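26. Januar 2025
Notizen zum Vortrag »Ordnung auf dem Schreibtisch«, von der Kursleitung, Gemeindehaus Hetthorpe

Langsam beginnen. Erst warten, bis alle einen Stuhl haben, dann begrüssen.

Ich will heute über eine kleine Fläche sprechen, den Tisch, an dem man Rechnungen öffnet und Briefe schreibt. Im November habe ich in Estuscombe über den Keller gesprochen, das war zu gross für einen Abend. Beim Tisch kann jeder heute noch anfangen, auch wenn er müde ist.

Frage an den Saal: Was liegt bei Ihnen jetzt gerade auf dem Tisch? Zwei oder drei Antworten nehmen, nicht mehr, sonst läuft die Zeit weg.

Teil 1, das Papier. Papier soll stehen und nicht liegen. Ein Stapel wächst von oben, und was unten ist, das vergisst man. Ich selbst habe einmal eine Mahnung von 27 Euro bekommen wegen einer Rechnung, die ganz unten im Stapel lag. Im Stehsammler sieht man wenigstens den Rücken von jedem Heft. Meine Empfehlung ist: ein Fach für »muss ich beantworten«, eines für »muss ich bezahlen«, eines für die Schule oder den Verein, und der Rest darf gemischt sein. Beschriftung mit Bleistift, man ändert es sowieso nach ein paar Wochen.

Hier Pause machen, das Glas Wasser nicht vergessen.

Teil 2, die kleinen Dinge. Büroklammern, Radiergummi, Briefmarken. Sie brauchen offene Fächer, ohne Deckel. Mit Deckel ist es zwar schöner — aber man legt die Sachen dann oben auf den Deckel. Bei den Stiften bitte ehrlich sein: alle auf einem Blatt probieren und die leeren gleich wegwerfen. Bei mir zu Hause haben von dem ganzen Becher noch 11 geschrieben.

Teil 3, die Schale. Für mich ist sie das wichtigste Stück. Eine flache Schale in der Mitte, und alles, was man am Tag aus der Tasche nimmt, kommt zuerst dort hinein. Am Abend etwa 5 Minuten, dann ist die Schale wieder leer. Tiefe Schalen kaufe ich nicht mehr, darin bleibt immer etwas am Boden.

Jetzt das Bild zeigen und kurz stehen lassen.

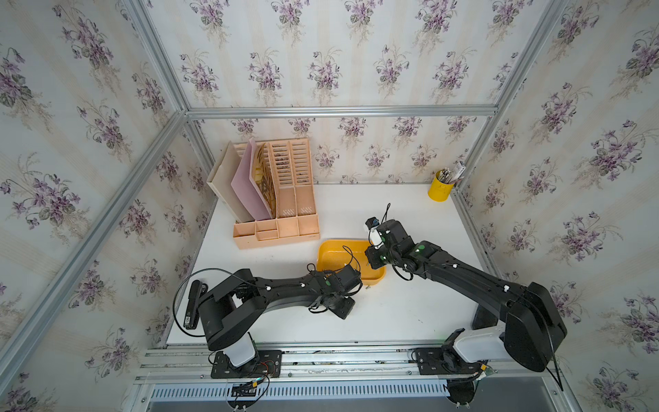
In der Gruppe aus Barrera meinte jemand dazu, eine Schale in der Mitte nehme nur den Platz zum Schreiben weg, sie gehöre an den Rand oder gleich in den Flur neben die Schlüssel. Ich finde das einen guten Einwand. Meine Antwort: Wer viel mit der Hand schreibt, stellt sie an die Seite. Wer sie an der Seite vergisst, stellt sie zurück in die Mitte.

Zu den Farben nur einen Satz: Gelb und Rosa findet man schneller wieder als Grau, aber neu kaufen muss man deswegen nichts.

Zum Schluss die Aufgabe für zu Hause: 2 Fächer leer machen und leer lassen, bis zum nächsten Treffen in Cimumby. Zettel mit der Adresse liegen neben der Tür.

Fragen. Wenn keine kommen, nach dem Thema Kabel fragen, da hat immer jemand etwas zu sagen.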